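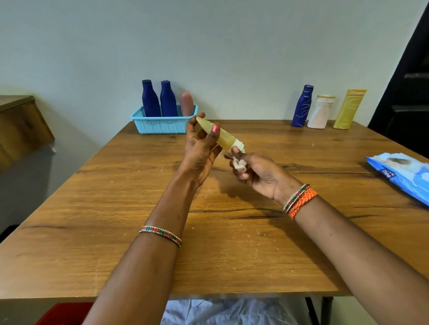
**How do you get candle wax off a wooden table without marking the finish?**

Let it harden, lift it with a plastic card held nearly flat, and clean up the film that's left with a soft cloth and a drop of dish soap in warm water.

Most of the damage comes from rushing. Soft wax smears into the grain, and a knife leaves a scratch that stays long after the wax is gone.

1. Put ice cubes in a plastic bag and rest it on the wax for 2 minutes. Wipe up any water right away.
2. Slide the card under one edge and push along the grain. An old store loyalty card works well.
3. If a thin layer stays behind, lay a paper towel over it and warm it with a hair dryer on low for 30 seconds. Blot, move to a clean patch of towel, and repeat.
4. Wash, dry, and let the spot sit overnight before you polish.

Skip the dryer on shellac or old varnish. Both soften with heat.

Colored wax can leave a stain. On an oiled table, rub in a little fresh oil and wait a day — the color often fades enough to ignore. On lacquer, leave it alone or ask a refinisher.

For tablecloths, scrape first, then iron between two sheets of brown paper. Anca Onu wrote in to say she puts hers in the freezer before scraping, and that works too if there's room.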